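Air base open day: who is counting?

Fumholm air station says 1,633 people came through the gate for its family open day in June. I was there until the last coach left, and I would like to know how they got that number.
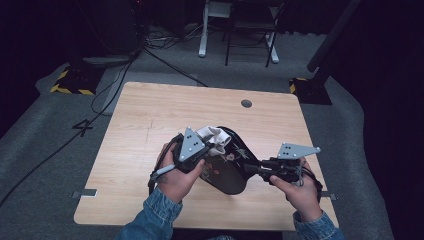
Sanaa Benkirane, who speaks for the station, told me it came from wristbands. Fine, but I was handed two at the gate and nobody asked for the spare one back. The flypast was billed as a highlight and lasted 17 seconds by my watch – one transport aircraft, quite high up.

Then there is the new hangar roof. Breleteck, the contractor, had promised it would be open to visitors by Saturday lunchtime. We got a rope and a sign.
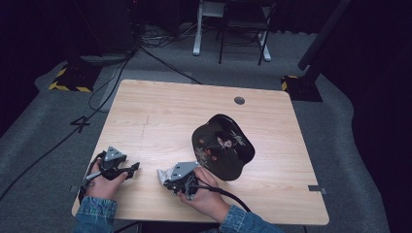 Valentin Marty, a retired loadmaster, reckons the day is mostly for recruiting, and I can't say he is wrong. The careers tent had 900 leaflets and the best spot on the field. The station wants to do it all again next year, with a longer flypast. I'll bring my watch.

2 comments | Share

Recent items
Hajji hut to stay shut over winter
Poko the station dog retires
Night flying: your letters

We use cookies to improve this newsletter page. Accept | Manage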